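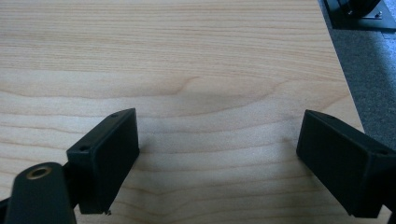
2 min read

Midgate opens preorders for Flekonlow, a handheld built for two people on one couch

Midgate, the small studio and hardware shop behind the puzzle racer Gautam, is taking preorders for its first handheld game system. Flekonlow costs $39 more than the company's original target, comes with two detachable controllers in the box, and starts shipping in April.

The big idea is local play. Slide the controllers off either side, stand the screen up on its fold-out foot, and two people can be in a match before the kettle boils. Each controller has a full-size stick, four face buttons and a pair of shoulder triggers, so the second player gets the same setup as the first. The screen measures 7 inches across and can be tilted to 11 different angles, from nearly flat to nearly upright — handy for anyone who has tried to share a small screen under a ceiling light.

"I grew up fighting my brother for the good controller, and I lost a lot," said Vesela Krasniqi, who leads hardware design at Midgate. "We built so many versions of this thing. The one we're shipping is the first where people in the office stopped asking who got which side and just started playing. I still can't get through a lunch break without somebody challenging me to Gautam, and I love it!"

Flekonlow will have 19 games ready to download on its first day. All of them support at least two players on a single system. Gautam comes preinstalled with a new set of night tracks, and owners of the PC version can bring their saved times over by signing in to the same account.

Also in the launch group is Cilari, a cooperative cave explorer in which one player carries the lamp and the other carries the map. Cilari was made for Flekonlow from the start, and a free demo will be on the store at launch. Progress in the demo carries over to the full game.

Two Flekonlow systems can link over a local wireless connection for four-player matches in supported games, no router needed. The system also plugs into a TV with a standard HDMI cable, which is sold separately. Games can be stored on the built-in drive or on a microSD card.

Preorders open Monday at 11 a.m. through the Midgate store. Buyers can choose between charcoal and a warm orange — the team is split on which is better, and Krasniqi is firmly with the orange. Orders can be changed or canceled at no charge until the system ships.

Press contact: Midgate media desk, through the contact form on the company's website. Review units are available on request.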